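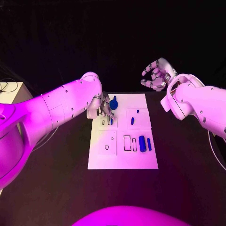 A white board on a dark table, under pink light

How to Make Your Own Peg Solitaire Board
By Eduardo Manalastas, April 15, 2026

My grandmother kept a peg solitaire board on the arm of her couch, and I must have played it every single afternoon of my childhood (and lost nearly every time!). I finally made one for my niece in March, and it was such a pleasant weekend job that I wanted to write it all down while I still remember what I did wrong.

What you need
A square of hardwood, 8 inches on a side and at least 3/4 inch thick
A length of 1/4 inch dowel
A drill with a 17/64 inch bit
Sandpaper, 120 and 220 grit
Paint for the pegs, and some mineral oil

Marking the holes
The English board has 33 holes in the shape of a plus sign. Draw a grid of seven lines by seven, spaced 7/8 inch apart and centered on your square, then leave out the four crossings in each corner. Take your time here, and use a sharp pencil. I rushed my first one and the whole plus sign leaned to the left.

Drilling
Poke a little dent at every crossing with an awl or a nail so the bit doesn't wander. Wrap a piece of tape around the bit 1/2 inch from the tip, and stop when the tape touches the wood. If you have a friend with a drill press, now is the time to bring them cookies.

Cutting the pegs
You need 32 pegs, but please cut 42, they roll under everything. Mine are 1 1/4 inches long. Sand both ends until they feel soft on your fingertips, and round over the bottom a bit more so they slip in easily.

Finishing
Paint only the top half of each peg, or they'll get too fat for the holes. I stood mine in a tray of dry rice overnight. Rub the board with oil, wait 10 minutes, wipe it off, and do it again the next day.

To play, fill every hole except the middle one, then jump pegs over each other and take off the ones you jump. No diagonal moves! My niece got down to three on her second day and has been unbearable ever since.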